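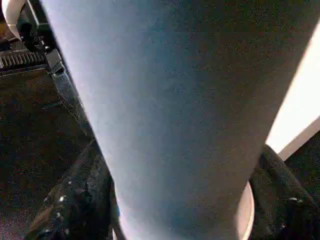

Finger pads closed on what is most likely a cup, near its rim.

Koltine cell: pad and cable FAQ
4th October -- posted by the Pendard bench team

How often do we clean the finger pads?
After every 30 picks. Lint roller first, then a dry cloth. No solvent.

When are pads replaced?
When a cup slips 2 times in one shift. Change both fingers together.

How much slack should the gripper cables have?
Enough for a full wrist turn -- leave a loose curve beside each arm.

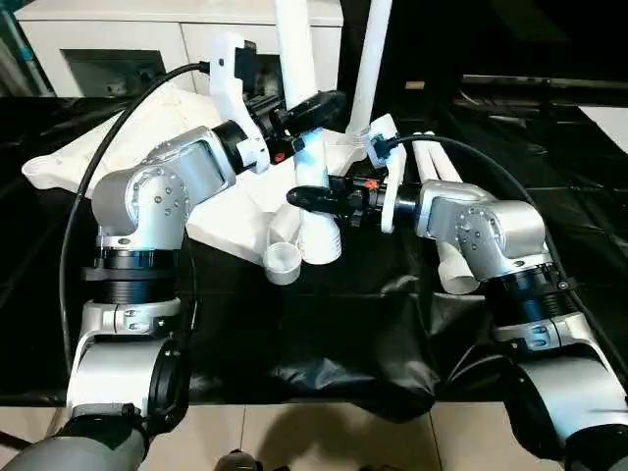
Siriwardena asks whether the bracket screws need checking too. Yes, every 16 hours of running, with the arms parked.

Contact: Pendard bench desk | © Pendard | Back to top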